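Priltudier publishes practice guide for two-armed packing robots

A new guide on the use of two-armed robots at packing tables was published in March by Priltudier, the regional centre for small manufacturers. It is written for workshops and mail-order sellers who have started to use such machines for light goods and who, until now, had mostly the supplier's manual to follow.

The guide has 123 pages, but the rules themselves fill only a small part of it. The rest are forms, drawings and a long annex on cables. 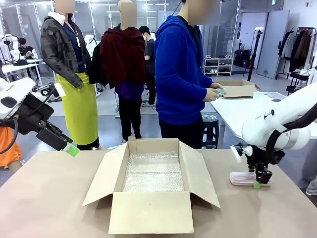 The first chapter deals with people near the table. Anyone who stays within reach of either arm must have a clear task there, and everybody else should remain behind a line marked on the floor. An operator must be able to reach the stop button without leaning over the table. The draft version had asked for a button on each side, and this was kept in the final text after some discussion with equipment makers.

Loose clothing gets its own paragraph. Aprons are allowed when they are tied, and scarves are not. Jackets have to be closed or taken off before the arms are switched on, a point on which several readers of the draft had asked for clearer wording.

For fragile goods, the guide says the box must be opened fully and lined before the arms begin to move. The flaps should be folded outward and stay out of the path of the grippers. If a flap comes back up during the work, the operator stops the cycle and does not push the flap down by hand while the arms are live.

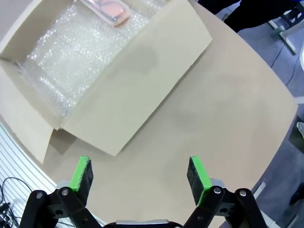
Do workshops need to replace older grippers to follow the guide? Older grippers can stay in use, provided that the finger pads are inspected at the beginning of every shift and changed when the surface is worn or the edge is lifting.

Pad checks must be written down, with a signature, and kept for 200 days. Van Damme, which supplies packing equipment to small firms, said it will print the check form on the inside of its spare parts cartons. Anora, an online seller of accessories, has already tried the form on 2 of its tables and reports that it takes less time than expected — though the night shift found the boxes too small to write in.

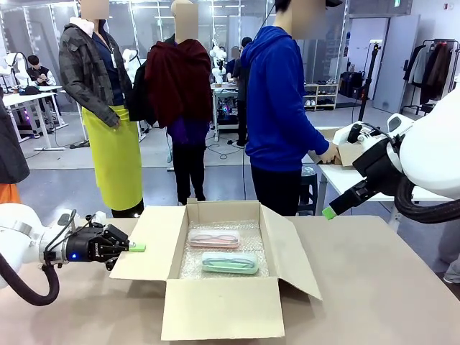 The guide also advises that only one arm enters the box at a time, unless the program has been tested for both. The waiting arm should hold its position outside the walls of the box. Speed must be reduced when a person is placing or removing a carton by hand.

Following the guide is voluntary. Sallance, the insurance cooperative, said it will ask its members about the rules when their policies are renewed, but it has no plans at present to change its rates.

The guide can be downloaded free of charge from the Priltudier website. Printed copies are available at the centre's front desk until 4 p.m., and a French version should follow before the end of summer. Comments on the cable annex are still being accepted.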